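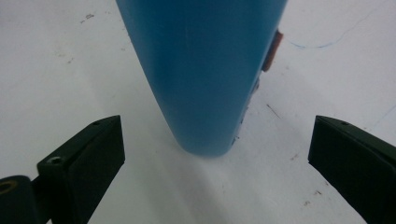

Scar massage after a small facial or scalp procedure usually starts once the wound has closed and your surgeon has said you may begin. It takes a few minutes, and the hardest part is keeping it up for long enough to matter. You need clean hands, a plain unscented moisturiser and a mirror. Any container will do for the cream, so long as the inside is clean and the lid shuts properly.

Before you start

Wash your hands and dry them. Look at the scar in good light. If there is a scab, a gap or any weeping, leave it alone and ring the clinic.

The massage

1. Put a small dab of moisturiser on the pad of one finger.
2. Press on the scar until the skin pales slightly. It should feel firm but not painful.
3. Keeping the pressure on, make small circles along the whole length.
4. Go back over it with short strokes up and down, then side to side.
5. Wipe off what is left – a greasy film under sunscreen makes it slide.

Patients at our Dremcombe clinic are asked to do this twice a day for 8 weeks. Mild pinkness afterwards should fade within the hour. If it doesn't, press more lightly next time.

Sun

Keep a new scar covered with a hat or a high-factor sunscreen, from May onwards especially. Put it on after the massage, and again if you have been swimming.

If the scar becomes raised, hard or itchy, stop and book a review. The Saturday clinic takes these appointments in the morning.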